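Darkell Street Offices, Second Floor: Photo Gallery
Posted 3 October 2021 by Mitiku Endale

The second floor at Darkell Street reopened in February after the refit, and several tenants have asked for a page showing what is where. The photos are grouped by area. I have added notes on the fittings that people ask about most. The floor plan is posted on the board by the elevator.

Flooring

The carpet is a gray streaked tile in charcoal and lighter silver tones, laid so the streaks all run the same way. It replaced a plain blue carpet that had worn through near the kitchen. We kept 30 spare tiles in the storage closet, room 391. If a tile is stained, please email the front desk and leave the tile where it is. Trastdale laid the floor and will swap single tiles on request until the end of the lease year.

Rolling chairs are fine on it. Please put a mat under anything that leaks or sweats, including the big plant pots.

Partitions and baseboards

The partitions are matte light gray with a thin black baseboard. They mark the paint easily, so no tape, please. Use the hooks that clip over the top edge, which are in the drawer under the printer. The baseboards can be wiped with a damp cloth. Pushing furniture hard against them has already loosened one length near the Worku meeting room, and it had to be glued back.

The corners where two walls meet are meant to stay clear apart from the bins. Boxes left in them tend to stay for months.

Bins

Trash bins on this floor are yellow pedal bins, square with rounded corners. The old ones were gray and people kept walking past them. Each one stands against a wall or partition with the pedal facing out into the room. Please put it back that way if you move it to vacuum.

The lids close by themselves and should be kept closed. Food waste goes in the kitchen bin only, and paper goes in the open boxes beside the printer. Batteries and toner can be left at the front desk.

Bin bags

We use thin blue bags from Kesine. They come on a roll and the spare rolls are in room 391, on the shelf below the tiles. We ordered 2000 at the start of the year and have not needed to reorder. To fit one, shake it open first, push it well down into the corners, and fold the top over the rim all the way around. If the bag is pulled too tight it slips down once there is some weight in it.

Full bags should be tied and taken down to the yard before you leave. Do not leave them next to the bin overnight. Cleaning is twice a week, and the cleaners take the tied bags from the yard only. Fit a new bag straight away so the next person does not find a bare bin.

If a pedal sticks, check for a piece of bag caught under the lid before reporting it.

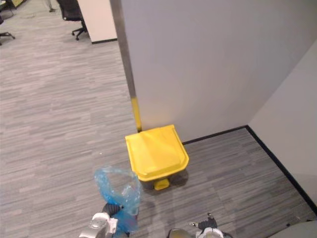
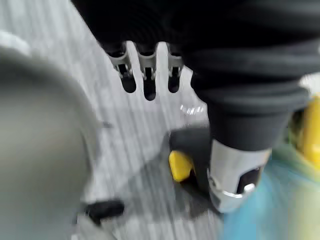 First photo: yellow pedal bin against the partition, lid closed, with a blue bag in front. Both photos: second floor.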